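Quick one tonight because my wrist hurts and I want to get it down before I forget the order of things.

So. The left grip let go. Third home on the tidy-up list, the bedroom one with the butterflies on the wardrobe, and I'd been at it since lunch. Job was dull: pick a thing up off the counter or the floor, take it where it goes, let go, next thing. Two grippers, one in each hand, squeeze to close. Been doing it for Asadora since June and I've got pretty quick.

First sign was a click. Not a loud one. You squeeze and the fingers come in, and somewhere near the end of the travel there's a little tick you feel in your palm more than hear. I felt it on a sock. Ignored it. Felt it on a spoon, ignored it again, becuase the spoon went where it was supposed to.

Then the bowls. Light plastic, slippery rims, and you have to take them edge to edge across the whole width, so the fingers are nearly as far apart as they go. Worst possible grab for a linkage with play in it. One finger gets there first, pushes, the bowl turns a bit, then the other one catches up. You end up squeezing way harder than you need to. I could hold the orange one up over the wastebasket fine if I didn't breathe.

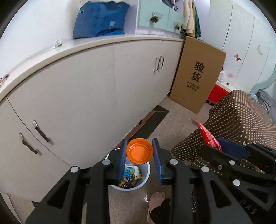
## What broke

Next squeeze, bang. Pin walked out of the linkage and the trigger came all the way back into my hand with nothing behind it. The bowl dropped, who cares, it's a bowl. What I care about is the web of my thumb, which was sitting right where the trigger closes. Got a proper pinch. Blood blister, size of a lentil. Gloves were in the bag. Yes I know.

Stopped, put both grippers down, sat on the floor and looked for the pin. Took me 20 minutes. It had rolled under the wardrobe doors.

The little clip that holds it was gone completely. Never found that. My guess is it's been working loose since I carried the set over in a backpack with no padding, on the bus, with the 4 spare batteries banging against it. Could be wrong. Could also be I put it back badly last time I cleaned the joint, and I did that one at night, in a hurry, on the kitchen table at the Ninia place.

## The part that bugs me

The counter in the app said 3,230 grabs on that gripper. The sheet from Bundia says check the pins "regularly". What's regularly? Every day? Every thousand? I'd read that line probably ten times and never once asked. And the app didn't complain at all. It reads how far the fingers are open, that's it, so a loose pin just looks like a person with a wobbly hand. I went back through the afternoon later and you can see the wobble on the opening graph if you know to look, getting bigger for about an hour before it went. Nothing flagged it.

So all of those grabs are suspect now. I've marked everything after the sock as bad and wrote in to say so. No reply yet.

## What I'm doing now

- Wiggle test before every session. Hold one finger still, push the other. Any movement, it stays in the bag.
- New clips on both sides, not just the one that failed. The guys at Đào had a bag of them behind the till, cheap as anything.
- Dab of paint across each pin head so I can see if it's turned.
- Gloves ON. Thumb low on the handle, away from the gap.
- If it clicks, I stop. Even for a sock.

Right one checked out ok, by the way. Slight play, less than the left. Changed the clip anyhow.

Will post the graph when I work out how to export it without it coming out sideways. Ice pack time.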